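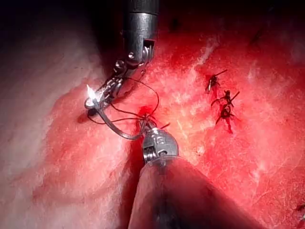
**npurves** wrote:

Question on continuous versus interrupted closure, robotic, for people who have to teach it. Our unit wants one written default for the suturing module and I have been asked to draft it. My own preference is interrupted, mainly for trainees in their first 24 console cases. With three stitches already tied down the right and the needle gripped for the next bite, the state of the closure can be read at a glance, and any one of those knots can be cut and redone without disturbing the others. The cost is time and thread handling. The loops lying across the tissue near the needle are the part I want views on. How much slack do you let people carry between the pass and the first throw?

---

**ratih_liem** wrote:

As little as will make the knot. We cut to length before the suture goes in. Long thread is the commonest cause of wasted movement in our logbook, ahead of dropped needles.

I disagree on the default. A barbed continuous closure is quicker and needs no knots in the middle of the line. Trainees can learn interrupted on the bench.

---

**T. Chong** wrote:

> A barbed continuous closure is quicker

Quicker when the spacing is right. If bite four is badly placed you find out at bite nine, and then you are backing barbed thread out of tissue that does not want to release it. I have done this once and would not put it in a default for novices.

On the original question: loops are acceptable if they are lying away from the jaws. What I correct is a strand caught in the wrist joint. The cable pulleys will hold thin thread and the operator has no feel for it, so the first sign is the tissue moving when it should not.

---

**ratih_liem** wrote:

Fair on the barbed point. I would still teach continuous with plain suture before I taught twelve separate knots. The knots are where they shred the thread.

---

**npurves** wrote:

Shredding is a grip problem. Needle drivers close harder than people expect and they pick up the strand mid-length. I ask for the tail only, or the part that will be cut off. The second instrument should steady the thread close to the tissue without crushing it.

Separate matter, since the draft has to cover it: where on the needle do you tell them to hold? I was taught two thirds of the way back from the tip.

---

**rosalinda.f** wrote:

Two thirds for a straightforward bite. The grip in your picture is nearer the base than that, which I would allow while repositioning and not while driving through anything thick. Held too far back, the needle rolls in the jaws and the curve is no longer doing the work. Held on the swage, you bend it or part it from the thread.

Also, I would have asked for a dab at that puncture before the next move. There is red pooled where the thread goes in. It is a small amount and I am not alarmed by it, but the novice habit is to chase it with a second bite in the same place, and then there are two holes.

---

**T. Chong** wrote:

Agree with the dab. Disagree slightly on the grip: with a backhand angle I sometimes go further back on purpose. Depends on the space available, and a still does not give you the angle of the next bite.

---

**rosalinda.f** wrote:

Accepted. I would leave backhand out of a default document altogether.

---

**P_Wattimena** wrote:

Scrub side. Whatever you settle on, please write the thread length in centimetres. "Short" means something different to each of you and I am the one holding the scissors. Please also state who calls the needle out. Our sheet was last revised in December and says only "needle returned", with no name against it.

---

**npurves** wrote:

Both noted. Proposed wording so far:

- Interrupted by default for novices. Continuous by agreement with the supervisor.
- Suture cut to a stated length before insertion. Figure to be agreed.
- Needle held two thirds back from the tip for driving. Forehand only.
- Strand handled by the tail. No gripping mid-length.
- Dab any bleeding point and look again before placing another stitch.
- Console operator calls the needle out, scrub confirms aloud.

---

**ratih_liem** wrote:

I will sign that with my objection to line one recorded. Send me the version with the length filled in and I will try it on the Thursday bench group.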